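When a dropped container counts as a fault

The safety record of the two-armed cell at Drurville is good by the usual measure. In the period to the end of May it completed 293 transfers between baskets, and no person was hurt. The usual measure, in our view, is the wrong one, and the events of a Sunday in that month show why.

On that day one arm released a container before the other had taken its weight. The container fell outside the work surface. The controller, supplied by Hinel, recorded a completed transfer and moved on to the next. It did so for a further eight cycles, with one hand closing on air, until Kamran Ghaffari, the duty engineer, pressed the stop at the end of his break. The software had been told that a closed gripper was a full gripper, and nothing in the cell was placed to contradict it.

The review held afterwards at Yensuk treated the matter as a loss of product. Its report runs to several pages on grip force and the surface finish of the plastic. It gives one paragraph to the fact that a machine carried on working for several minutes while holding a false account of its own hands. We consider that the proportions should have been reversed. Containers are cheap, and they will be dropped again.

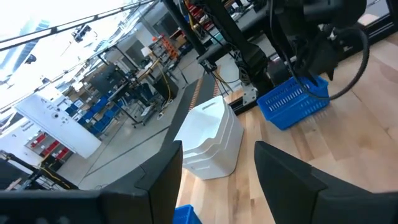 Should the cell stop every time a grip is in doubt?
In the first months of service it should, with a person required to look before it is started again. The limit can be relaxed once there is a record to justify doing so.

The objection most often raised is that of lost output. The Nisau site adopted a stricter rule last year, under which any disagreement between finger position and measured load halts both arms. Stoppages rose to as many as 180 in the first month, up to 233 in the second, and then fell sharply when two badly set thresholds were corrected. Those thresholds had been wrong from the day of installation. They came to light only when the stoppages became a nuisance to somebody.

A rule of this kind also changes what operators are asked to do. At Drurville, staff had been instructed to clear stoppages quickly, and their supervisors were judged on the time taken. Under such an arrangement a silent fault is welcome to everyone until the day it is serious. We would ask that the time taken to restart be removed from the monthly return altogether, and that the written cause of each stoppage be put in its place.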